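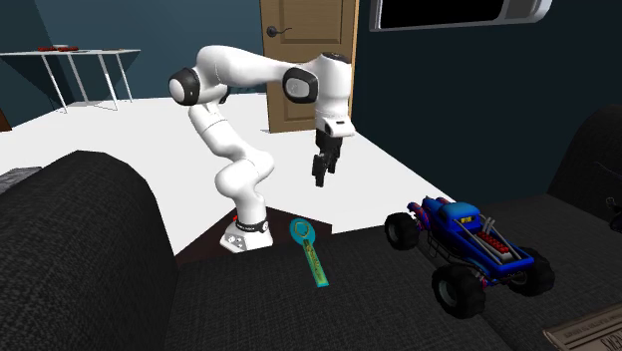 Figure 1. The Plelteo lounge room at the start of an episode, arm in its home pose.

3.2 Building the practice room

I should say up front that I never set out to write a simulator chapter. Our club had one real arm and 13 students who all wanted a go on it, and by the second month of the project the booking sheet was the most argued-over document in the building. So Su-chen Tam and I spent a good part of the winter break putting together a virtual room we called Plelteo, where everybody could wreck things at the same time without anybody losing their slot. The first version was a grey floor and a cube, and the students were bored with it inside an afternoon. The second is the one in Figure 1, with a couch, a door, a telly on the wall and a few toys to go after, and the difference in how long people stuck at it was enormous! The blue monster truck on the couch cushion became everyone's favourite target, mostly on account of those four fat tyres, which give a two-finger gripper all sorts of wrong places to grab. The turquoise and green paddle next to it looks like the easy one, with that narrow handle, and plenty of students picked it first for exactly that reason. They then found out how fussy you have to be about wrist angle when the thing you want is lying on a soft-looking surface.

We kept the layout deliberately awkward. The arm is mounted at the edge of the white tabletop while the toys sit over on the couch, so a student can't get away with the straight up-and-down moves they'd learned on the bench. They have to think about where the elbow goes. Early on I had a few complaints about this (fair enough, it's a pain), and Su-chen wanted to bring the couch down a bit to make the approach friendlier. I talked her out of it, and I'm still not certain I was right. The students who started in the Plelteo room were slower to their first clean grasp than the ones who'd begun in our older Grolwood scene, which is all flat surfaces, but they coped better when we shuffled the objects later on. With a group this size I wouldn't hang much on that.

3.3 How a session ran

Each student worked in pairs or alone, their choice, and drove the arm with a game controller. We'd tried keyboard control in the pilot and it was miserable for everyone. An episode began with the arm in its home pose and the gripper open, and ended when the target was lifted clear of the cushion and held, or when the clock ran out, or when the student hit reset in disgust – we logged that last one as its own category, and it turned out to be a pretty handy measure of morale.

Over the term the club recorded 1000 episodes in Plelteo. I threw out 179 of them before doing any analysis. Most were false starts where the controller hadn't paired properly, and the rest came from one glorious lunchtime when the Year 8s worked out how to set gravity to nearly nothing. I've kept those in a separate folder. They're no use for this paper, but I couldn't bring myself to delete them.

The remaining episodes went into Tsao, the little labelling tool one of our senior students wrote for the club. Students labelled each other's runs and never their own. For every failed grasp they picked a cause from a list of eight, which we'd boiled down from a much longer one the group scribbled on the whiteboard. "Closed too early" was far and away the most common label, followed by "came in crooked". Where two labellers disagreed, the pair sat down together, replayed the episode and sorted it out between them. Some of the best talk about geometry I heard all year happened in those replays, and I wish I'd had the sense to take proper notes from the beginning.

Scores from the labelled set were then used to choose who moved on to the real arm for the Drarnosent round, described in Section 4.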